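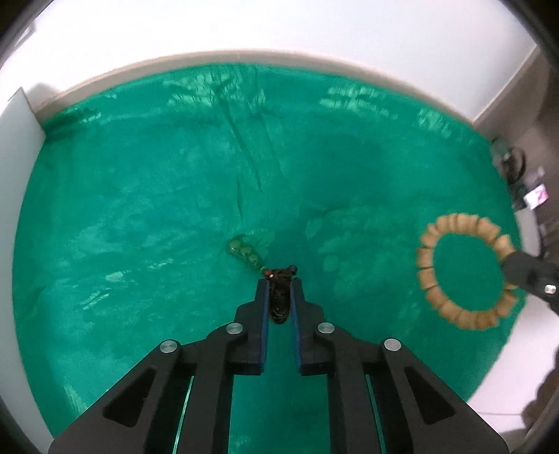
Dark brown cord, knotted.

**22nd August**

Thread on a parasitic draw I chased at the shop in Kodholm this week. Posting it for other techs and anyone whose battery keeps going flat for no clear reason.

---

Car is a Morerar wagon with 95 thousand miles on it. Complaint: dead battery if it sits over a weekend. Starts fine if driven daily. Owner had already put in two batteries, and both tested good on our bench.

---

Charging system first. Alternator output was normal, belt was fine, grounds were clean and tight. I load tested the battery again anyway. Passed.

---

Next was the draw test. Ammeter in series at the negative cable, hood latch tripped with a screwdriver so the car thinks it's closed, doors latched the same way, key fob in the office and well away from the car.

---

Then you wait. This is where a lot of people go wrong. Modules on this car take a long time to go to sleep, and if you open a door to look at something you start over. I went and did an oil change on the next car.

---

Came back and the meter read 339 milliamps. Far too much for a car that should be asleep. At that rate a weekend would do it.

---

I don't pull fuses for this anymore. Pulling one can wake up a module, and then your reading means nothing. I measure voltage drop across the top of each fuse with the meter on millivolts. Any fuse with current going through it will show a small drop. Look up the fuse size on a chart and you get the current.

---

Underhood box was quiet. Interior box had one fuse showing a drop, number 8. It feeds the radio, the rear power outlet and the liftgate module.

---

Unplugged the radio. No change. Nothing was plugged into the outlet. Unplugged the liftgate module and the draw fell to where it should be.

---

Don't order the module yet. Check what's telling it to stay awake. On the Drurach scan tool the liftgate latch showed "ajar" with the gate fully shut. The dome light times out on this car, so the owner never saw a light left on.

---

Took the inner trim off the gate. Connector at the latch had green corrosion on two pins. Water had been getting in past the gate wiring boot, which had slipped out of its hole in the body.

---

Fix: new latch, new pigtail, boot cleaned and seated properly. The latch came from Wei and fit without any fuss. Pigtail was from stock.

---

Retested the same way, same wait. Draw was normal and stayed there. Left the car overnight with the meter on and checked it before opening. Still normal.

---

Someone will ask about billing. We charge diagnostic time as its own line and tell the customer before we start. Waiting for modules to sleep isn't charged if I'm working on another car.

---

If you have one of these wagons, look at the rubber boot at the top corner of the liftgate next time it's open. If it's hanging loose, push it back in.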